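Levelling a floor before you level anything on it

Posted in May, filed under: workshop, measurement

Most of the questions I get about benches are questions about floors. Someone shims a leg, checks the top with a spirit level, is satisfied, and writes to me a month later to say the top has moved. In most cases the top is where they left it relative to the slab. The slab is a different matter.

My own slab was poured by the previous owner in two goes, with a cold joint across the middle. Over the long side of the shed it falls 83 mm, most of it toward the roller door. A fall like that is good for hosing out and bad for everything else. I surveyed it last winter with a water level, a length of clear tubing and a notebook, taking readings on a grid at 400 mm centres. A laser would have been faster. The water level cost less than lunch and has no calibration certificate to expire.

The procedure is dull. Fix one end of the tube at a reference mark on the wall. Carry the other end to each grid point, wait for the meniscus to settle, read the height off a steel rule held vertical. Wait longer than you think necessary. In a tube of that bore the column oscillates for a good while, and a bubble anywhere in the line will give you a wrong answer that looks entirely plausible. I food-coloured the water, which makes bubbles easier to find.
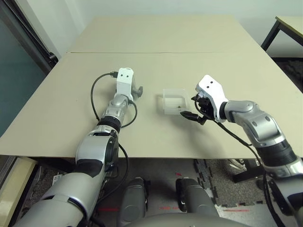 Two-panel top, with the join running straight across.

The two-panel question comes up often enough to deal with separately. A bench top made of two panels butted together has one feature a single panel doesn't, and that is the line where they meet. If each panel sits on its own supports, the join will show any disagreement between them as a step. You can feel a step well before you can see it. Run a fingernail across in both directions at both ends and in the middle. If it catches one way and not the other, one panel is proud, and the direction tells you which.

Do not correct a step by tightening the fasteners. That bends the panel to suit the frame, and the panel will want its shape back. Slacken everything, correct the supports, then do the fasteners up from the middle outward.

I used Wonberg levelling feet on the last build, rated to 300 kg each, which is far more than needed. The rating matters less than the thread. A fine thread gives you small corrections per turn, and the lock nut has to be reachable with the foot loaded. The Jalero feet I had before were perfectly strong, but the lock nut sat up inside the tube and could only be reached lying down. 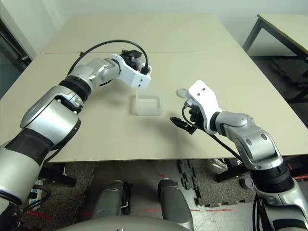 Same top, with a clear square container on it.

Randi Öberg wrote in after the last post to argue for grinding the slab instead. Her point was that shims and feet are a correction you make again for every item, whereas grinding is done once. She's right where the fall is small. With mine, grinding the high side would go through the cover over the mesh, and a topping compound on the low side would put a lip at the roller door. She has since sent me her own survey, and her worst grid point is out by less than my best one, so we are solving different problems.

For anyone who wants to go the compound route, the two I have used are Kowalczyk and Istel. Both flow well if you hold to the stated water. Most failures I've been shown were mixed too wet because the first bucket looked stiff.
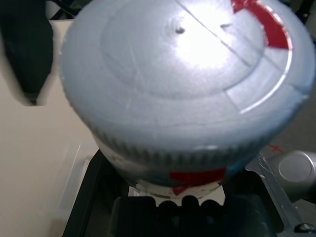

The other thing that upsets a survey is temperature. A slab in a shed with one sunny wall does not warm evenly, and neither does the water in the tube if half of it lies across that warm patch. Water expands enough to matter if one riser is warm and the other is cold. I do all my readings before 7 am, with the door shut, and repeat the first grid point at the end. If the repeat differs from the original by more than a millimetre I throw the whole set out and start again.

Height is the last adjustment. My standing bench finishes at 958 mm, an odd number arrived at by stacking offcuts under a board until my back stopped complaining. Pick your own. Set one corner to it, lock that foot, and never touch it again. Every other foot gets adjusted to match that corner.
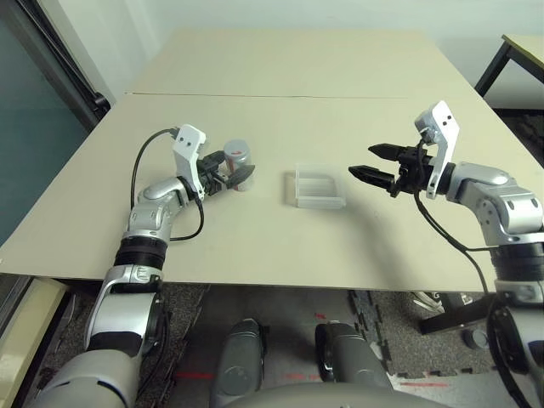
Corrections to the previous post

The table of shim thicknesses had two rows swapped. It has been fixed. If you printed it, print it again.

I also wrote that cedar packers were fine under a loaded leg. They compress. Use steel or a hard plastic, full width of the foot, and one thick packer in preference to several thin ones.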